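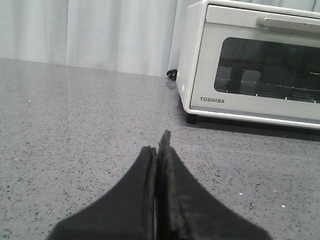
What is the best height for a kitchen worktop? For most people it is a little below the bent elbow, which puts it higher than the one they have now.

Kitchens have been built to a standard height for so long that few buyers ask about it. The cupboards come in one size, the plinth is fixed, and the top goes on wherever that leaves it. A tall cook stoops over the chopping board and a short one lifts both shoulders to knead dough.

At Kulstead, where 118 flats were refitted between May and the end of last summer, tenants were asked to choose from three heights before the fitters came. The housing office expected most to stay with the middle one. In the end 40 households went higher and 12 went lower, and several asked for two levels in the same room.

Two levels make sense if there is space. Chopping is easiest a hand's width below the elbow. Rolling pastry wants something lower still, and the sink should be raised, as the work is done at the bottom of the bowl.

The cost is smaller than people fear. Disanby, a joinery firm that fits kitchens in older terraces, charges £187 to change the plinths along one wall. Moving the sockets and tiles behind is extra — and that is where the bill can climb.

To find your own height, stand in the shoes you cook in and bend your arm. Measure from the floor to the elbow, then take off the width of your hand. Try it for a week with a thick board on the old top, or at a table if you need to go down. If two people share the cooking, go by whoever does the chopping.

October 2022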